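Student project: two-handed pick and place demos, policy keeps crushing soft packages

Posted in Robotics > Clubs and Class Projects
5 January 2023

Osagie

I am on a four-person team in a senior design class. The project is learning from demonstration with two hand-held parallel grippers, one per hand, and then running the trained policy on a pair of fixed arms. The task is clearing household items into a basin. We picked it because the items are cheap and the success condition is easy to score from video.

We have 350 demonstrations so far. Of those, 172 use a rigid or semi-rigid item such as a drink carton, and the rest use snack bags and other soft packages. All of them were collected in bedrooms and kitchens, on whatever surface was there. 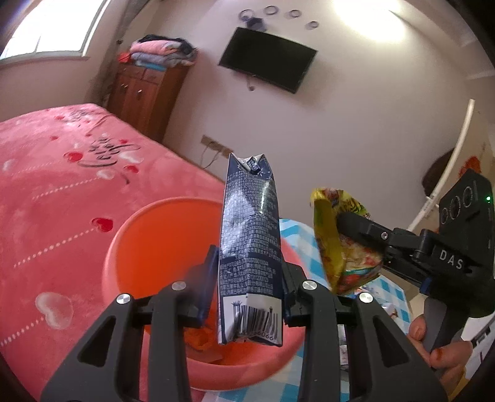
The policy takes wrist camera images plus jaw opening width and predicts the next 16 steps of pose and width for both arms. On cartons it does well. The approach is clean and the release is over the basin most of the time. On bags it closes until the width reading stops changing, and then the commanded width keeps going down. Chips get crushed. Twice the bag popped out sideways during the lift.

What I have checked so far:

Width calibration. Fully open and fully closed readings match between the hand-held units and the arms to within a millimeter.

Time alignment. We tap the jaws together three times at the start of each recording and line up the video and the width log on the taps. The offset is under one frame.

Normalization. Width is scaled per gripper, left and right separately.

I have not changed the loss. Position, rotation and width are all weighted equally. There is no force sensing on either side and no budget to add it before the March review. Is this a data problem or a control problem, and is there a fix that does not need new hardware?

Tronero

Mostly control, with some data mixed in.

When a person squeezes a hand-held gripper on a bag, the recorded width is where the jaws ended up. It is the result of the squeeze working against the package. Your arm treats that same number as a position target and will use whatever current it is allowed to reach it. On a carton the difference is small and the stiffness of the box hides the error. On a bag the contents shift, the target is reached easily, the next predicted target is a bit lower, and the loop walks itself closed.

Steps, in the order I would do them:

Cap the gripper motor current. Most hobby-grade drivers expose this as a register or a config line. Start low, run the lift on your heaviest item, and raise it until the item stops slipping. Leave it there for every item.

Put a floor under the width command. Once measured width has been steady for 200 milliseconds while the command is still dropping, hold the command at measured width minus a small offset. We used 2 millimeters with soft fingers. Release the hold when the policy asks for an opening larger than the current width. Do this in the low-level controller, outside the policy.

Plot commanded and measured width on the same axes for ten bag runs and ten carton runs. If the curves separate only on bags, the cap and the floor will cover most of it. If they separate on both, go back to your calibration, and repeat it with something between the jaws. Checking fully open and fully closed does not tell you much about a linkage gripper in the middle of its range. The relation between motor angle and jaw opening is not linear there.

On the data side, look at how your operators grasp the bags. Some people twist the bag or bunch the top before lifting, and some grab the middle. If both are in the set under the same conditions, the model can land on a grasp between the two, and that grasp is usually poor. Pick one, write it down, and have everyone follow it. You do not have to throw out the old runs. Tag them and train once with and once without.

One more item. Bag width at grasp depends on fill. Note it in the log even if it is only full, half, or empty.

Imum

We had this in our club last year and just trained longer, it got better. I think we ended up at 2,000 demos. Also make sure your lighting is the same every time.

Uvasska

I would not follow the lighting advice above if the arms have to work in more than one room. Varied light in the training set is useful, and wrist cameras see large changes in exposure anyway when the gripper turns toward a window. What should stay fixed is the exposure setting policy. Either lock it on both the hand-held units and the arms or leave it automatic on both. A mismatch there cost us several weeks.

More demonstrations may help with the approach, but they will not supply force information that was never recorded.

Agree with Tronero on the current cap. Two additions:

Predict a binary hold signal next to width. You can label it after the fact from the width log: hold is on from the first steady reading under load until the opening starts. It took us one short script. The controller then uses the hold signal to freeze the width, which is cleaner than a timer.

Check the release as well. Crinkled film tends to stick to rubber pads. If the bag hangs on one jaw over the basin, open wider than the demonstration did – full open is fine – and pause half a second before retracting.

Osagie

Thanks. I plotted the widths as suggested. The curves separate on bags only, starting right after contact. The current cap is in and the bags are no longer crushed, but one of the lighter ones still slides out on the lift. I will add the hold signal next and post the labeling script in this thread once it runs on the whole set.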